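Workshop notebook, sign bench
August 2026

Back on the channel letters for the Gralard job. Plan was to get the adhesive question settled before cutting the real set, and most of the day went into that.

Background for anyone picking this up cold: the order is raised letters for an outside wall, rendered masonry, north facing. Client wants them stood off with no visible fixings. The wall is not flat. Ismail Fahmy went over it in June with the long straightedge and his notes are in the job folder, under the drawings. The worst of it is near the downpipe, where the render bellies out under the last two letters. He suggests packing the studs there and leaving the rest alone. I agree, but it means the template has to be drilled with the letters numbered, because the stud lengths will no longer be interchangeable.

Adhesive. We had two candidates on the shelf, the Cimico two-part and the older Clestska tube stuff. Made up lap joints of each on Friday afternoon, same offcuts, same abrasive, same wipe. Scuffed with 300 paper. Clamped overnight under the steel plate.

Results this morning:

Cimico: all held at the load we use for a pass. One coupon let go later when I kept going to see where it would fail. Broke in the face material and left the glue line alone. Good.

Clestska: two peeled at a corner before the pass load. The glue was still a bit rubbery in the middle of the joint. The tube has been open since before the move, so I would not blame the product on this evidence. Thrown out. If anyone wants to run it again, buy a fresh tube and write the opening date on it.

Decision: Cimico for the studs. Working time was shorter than I wanted with the roller door open and the sun on the bench. Mix for one letter at a time, no more.

Letter shapes next. The face drawings came from Vukadinović as outlines only, with no depth and no bevel called out. I have been treating the W as the problem letter. It has the most inside corners in the set, and the notch in the middle comes to a sharp point that a round cutter will not reach. Options are to leave the radius from the cutter, or to go in afterward with a chisel and square it by hand. By hand looks better close up. From the sidewalk I doubt it matters.
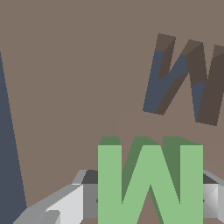 Block W, rendered with depth. Pale green face, darker on the top edges and bevels.

Cut one test W in foam board at full size, 600 tall, 20 thick. Cutter radius left in. Hung it on the yard fence and looked at it from the gate and again from across the road. The inside corners read as sharp from both places. Close up you can see the radius on the middle notch and it looks a little soft. I will ask the client, with the foam piece in hand, before spending time with a chisel.

Weight. Finished test coupon stack on the kitchen scale came out at 279 g with the studs in. Fine for handling. Wrote it on the tag and put the stack on the shelf over the drill press.

Paint. Two coats on the edge samples, sprayed, light sand between. First coat went dry and dusty on the inside corners again. I was too far off and coming in at too flat an angle. Turned the sample upside down and did the inside faces first, then the outside, then the front last. Much better. Second coat is hanging in the booth now. Do not touch until Monday, the last one still had a thumbprint in it after a day and a half.

Edge color is still open. A face and edge in the same color look flat on a gray day, and that wall gets no direct sun for a good part of the year. A darker edge would help the letters stand off the render. Sprayed one sample two shades down and one four shades down. Four is too much, it starts to look like an outline. Two is my pick, though I would like Ismail to look at them outdoors before we commit.

Template. Printed the paper one full size and taped it along the corridor. Spacing between the W and the A beside it looks wide even though the measured gap matches the others. Closed it up by eye until it looked right and marked the new position in pencil. The drawing needs updating to match, and the drilling file with it. Not done yet.

Other bits:
Extraction hose on the router has a split near the collar. Taped it. Needs a new length.
Out of the fine tips for the mixing nozzles.
Whoever borrowed the long drill bit, it goes in the rack by the window.

To do:
Ask client about inside corners and edge color, same visit.
Update drawing with the new W to A gap.
Order stud rod, long lengths for the last two letters.
Repeat the lap joints after a week outdoors. Coupons are wired to the fence behind the bins, please leave them there.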